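# Grillel Hall gets its long tables back

The big work tables at Grillel Hall are back in the main room after a long stretch in storage, and anyone who has been making do with folding tables and card tables since December will be glad to hear it. The doors open again for regular table hours on July 18, 2026, and everybody who has ever glued, cut, sorted, sewn or rolled out dough in that room is warmly invited to come by and claim a spot.

The tops were taken off in the winter, when the old varnish had gone sticky in the corners and cloudy down the middle (years of craft nights will do that, and so will a certain amount of spilled cider). Kekeli Mensah, who runs the woodshop at Yazzie on the other side of the parking lot, offered to take them in between paying jobs. It took a good deal longer than anyone planned, partly because one of them had an old crack that opened up again in the dry weather and had to be glued twice.

"I thought I'd be sanding for a weekend," Mensah said. "Then the first coat came off and there was such pretty wood under it that I couldn't bring myself to rush."

It really is pretty wood, too, a pale honey color with fine wavy grain, and people who have sat at those tables for years may be surprised at how light it is now that the brown varnish is gone.
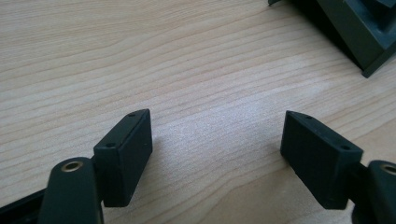
Will there be a fee to use the tables? Table hours stay free, and the only charge is for booking the whole room, at $30 for a morning or $70 for the full day.

The work was paid for out of the spring supper and the book sale, which together brought in $693. Zoteck, the hardware store on the corner, made up the difference to an even $1000 and threw in the sandpaper besides, and there was enough left over to buy new felt pads for all the chairs. The chairs themselves haven't been touched. They wobble as they always did, and Mensah has promised to have a look at them once the summer orders at Yazzie slow down a little.

The new finish is an oil, and it will need a bit more kindness than the varnish did. Please put a mat down under hot glue guns and anything that has just come out of the oven, and wipe up paint while it is still wet. A damp cloth is fine. The green scrubbing sponges by the sink are not, and they are being moved to the kitchen, where they can stay with the baking pans. Cutting mats are in the tall cupboard by the window, on the second shelf, and there are enough to go around if people share.

The quilting circle will have its old place back at the window end, and the model builders are keeping the wall with the outlets. The Hastier seed swap, which had been squeezed into the hallway all spring (to the great inconvenience of anybody trying to reach the coat rack), moves back into the main room as well, and would be very happy to have more envelopes and small jars if you have some to spare — clean ones, please, with lids that fit.

Coffee and lemonade will be out on the first morning, along with whatever people care to bring. Leave the folding tables where they are, stacked by the back door, and the rental company will pick them up.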